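I sat in the public seats of our county court for most of a morning in May, and I want to talk about what I saw, because it's been bugging me ever since.

I wasn't there for anything dramatic. My neighbor Korkor Bawa had a parking thing to sort out and didn't want to go alone. But her name was way down the list, so we got to watch everyone else's worst day first. Case number three was a man who had walked out of a Dankwa store with two winter coats and a pack of kids' socks. Total value, $187. He said he was sorry before anyone asked him to.

The judge was decent about it. She gave him a fine, court costs on top, and a date to come back and prove he'd paid. And I thought, paid with what? If he had the money he'd have bought the socks!

I know what some of you are going to write to me, so let me get there first. Stores can't just eat the loss. My friend Mansa Ankrah managed a shop for 18 years and she has zero patience for me on this subject. She's had people scream at her over a sweater. She's right that it isn't a victimless thing, and I'm not asking for a free pass for anyone. I'd like the store to get its money back, too - I just don't see how a fine that goes to the county does that. 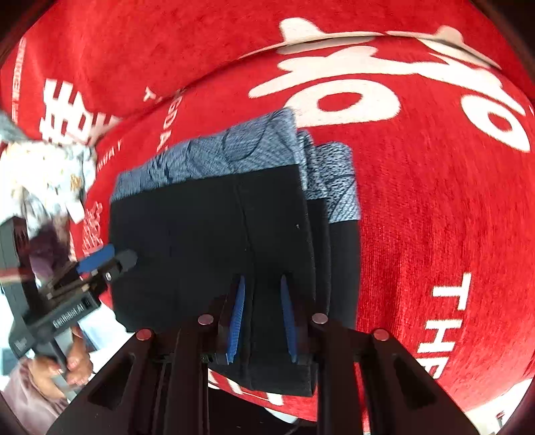
Community Voices Desk

What I'd rather see is something like the program over in Flakeck. First-time, low-dollar cases go to a meeting instead of a courtroom. You sit across from someone from the store, you agree on what you owe, and you work it off or pay it down in pieces you can manage. Finish it and the charge goes away. Bushra Chaudhry, who helped set it up, told me they took 32 people in the first round. I asked her how many washed out and she said "some, sure, what did you expect?" I liked that answer a lot more than a brochure.

It won't fix everybody. A guy who steals to order, with a van waiting, belongs in front of a judge, and I won't lose any sleep over him. But the coats-and-socks people (and there were a few of them that morning) keep coming back through the same door owing more each time. Miss a payment, get a warrant. Get a warrant, lose the shift at work. How does that help Mansa's old store?

The county board takes up the court budget again before summer. Call your member and ask whether a program like Flakeck's is even on the list. I called mine and got voicemail, so I'm trying again tomorrow at nine.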